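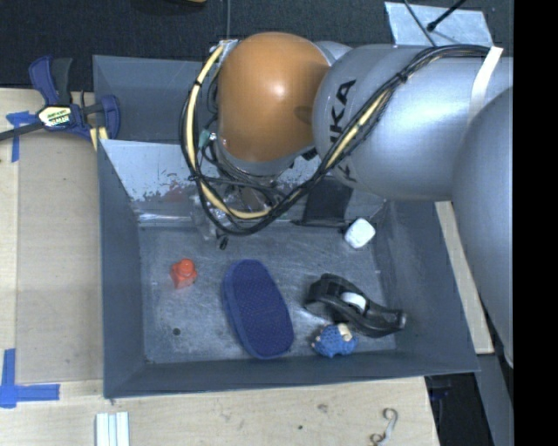
Thread on the grey bin, as a few people have asked what I do with the odds and ends that collect in it.

The bin came from Varska when they cleared their old stock room. It was scratched before I got it and it is more scratched now. The paint on the inside of the back wall has been wearing off in patches for as long as I've had it.

I thought about repainting it in September. I got as far as reading the back of a tin. Everything I put in there gets dragged about, so new paint would be gone by spring.

What I like is that the walls slope. Small things slide down to the floor and you can see them. In a straight-sided box they wedge in the corners and you find them a year later.

The floor is a plain dull grey, which helps. The little orange-red toy shows up on it straight away. The navy blue thing doesn't, and I have put my hand on it by accident more than once.

Someone asked if the navy thing is a brush or a sole. I've had both guesses. It's long and oval with fine dots over the flat face and a smooth rim round the edge. It goes in the "unsure" pile for now.

The rule is that only a few things go in at a time. I used to tip in the whole crate and then stand there looking at it. A small group takes a couple of minutes and you make a decision on each one.

The rest wait in crates on the Udach shelving. It was sold as garage shelving. The uprights are good, the boards sag a bit in the middle, so the heavy crates go at the ends.

There were 119 items on the first list, back when I wrote everything down by hand. It is 64 now. The difference is mostly duplicates and things that had lost the other half.

Three outcomes: keep, pass on, unsure. Unsure gets looked at again after a month. If it is still unsure after that it gets passed on.

Toys are the easiest. Wipe them over with a damp cloth and washing-up liquid, dry them, check for cracks, done. Anything with a battery compartment gets opened first – I have found some horrible things in battery compartments.

Brushes are the most work. Comb them out, soak the bristle end only, stand them bristles down on a towel overnight. If the handle is wood don't soak it at all.

Shoe bits I mostly don't keep. Single soles, insoles, heel pads. I kept a bag of them for two years thinking they'd come in for something and they never did.

To the person who asked about the small round hole in the bin floor: it was there when I got it. I put tape over it once and the tape came up within a week, so I left it.

Cleaning the bin itself: brush out the dust, wipe with warm water, leave it to dry with nothing in it. I tried a scouring pad on the back wall and all it did was lift more paint.

I looked at replacing it. Kratochvíl do one of a similar size, but the sides are straight and the lid doesn't come off fully. Karnis do a sloping one in white, and I think it would show every mark.

So the old one stays. I wouldn't mind a second the same, if anybody sees one going. Scratches are fine, dents are fine – just not cracked along the bottom.

Labels, as that came up too. I gave up on sticky ones and use luggage tags tied to the crate handle. You can turn them over and use the other side when the contents change.

Updated list going up on November 26, 2022. Anything marked "pass on" is free if you can collect it. Reply under the list and not on here, or I'll lose track.

One more, on the navy oval: if you recognise it and know what it belongs to, tell me the make and I'll go and look for the rest of it.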